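3. What the toll book tells us, and what it doesn't

I should say straight away that I came to the Cotari toll book by accident. I was looking for something else entirely (a list of mill tenants, if you must know) when Győző Lengyel passed me a photocopy and told me to have a look at the margins. I've been having a look at the margins ever since, and this section is my attempt to set out what I think is going on in them.

The book itself is a plain thing. It records what was paid at the bridge below Cotari by carts and animals coming up the valley towards Votine, and for most of its length the entries are as dull as you'd expect: so many oxen, so many barrels, a name, a sum. The clerk had a good steady hand and no imagination whatever. But every so often a different hand turns up beside his, smaller and much more hurried, and adds a word or two. Sometimes it's "paid in salt". Sometimes it's "let through". Once, wonderfully, it's just "again".

Earlier readers took this second hand for an auditor going over the accounts at the end of the year. I can see why they did. Most of the notes fall in January, which was when the books went up to the estate office, and an auditor would have had every reason to query a payment in salt. My trouble with this is that an auditor wouldn't have known half the things the notes tell us. How would a man sitting in an office at Votine know that a carter had been let through because his wife was ill? He might have been told, I suppose, but it seems an odd thing to write into a ledger months later. I think the notes were made at the bridge, by somebody who was standing there, and that the January bunching has a much duller cause: the clerk was away, and the second writer was minding the gate.

The best evidence for this is the Balogh family. They were salt carriers, they used the bridge constantly, and they appear in both hands. When the clerk writes them down they're charged the full rate every time. When the second hand writes them down they pay half, or nothing, or they pay in kind. Győző thinks this is simple favouritism - a cousin on the gate, say - and he may well be right, but I'm a bit more cautious than he is. There was an older custom further up the valley by which anyone who helped to clear the road after snow could cross free until the thaw, and the Baloghs would have been just the people to do it, with their big teams and their need to keep moving. If that custom had survived down at Cotari, we may be looking at a right that the clerk didn't recognise and his stand-in did.

I'd love to be able to prove it. What I'd need is a road-clearing list for even one of those winters, and so far I haven't found one. There is a petition dated 8th May in the same bundle (no year, maddeningly) in which the people of the lower village complain that they've been "charged for the snow we moved". It's badly stained and the signatures are gone. Still, it does show that somebody thought moving snow ought to count for something, and that they were cross enough to pay a scribe to say so.

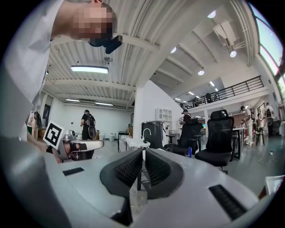

Figure 2. White shirt and head-mounted device, with the two gripper fingers at lower centre.

Let me come back to the salt for a moment, as I don't want to lean on the snow too heavily. The toll in coin was fixed at 100 pence for a loaded four-ox wagon, which was a great deal of money for a carrier in a bad season, and coin was short all over the valley. Taking salt instead would have suited both sides. The gatekeeper could sell it on, or eat it, and the carrier kept his coin for fodder. It needn't mean that anybody was being let off. It does mean that the totals at the foot of each page, which only ever add up the coin, are too low, and that the traffic figures other people have worked out from those totals are too low as well. I'd put the Cotari road among the busier ones in the district, where it has usually been put among the quieter.

As for who the second writer was, I have a favourite and I'll name no names until the parish registers have been read through properly. The spelling is local, the letters are self-taught, and the temper is short. The next section compares the hand with the tenancy papers I was looking for in the first place.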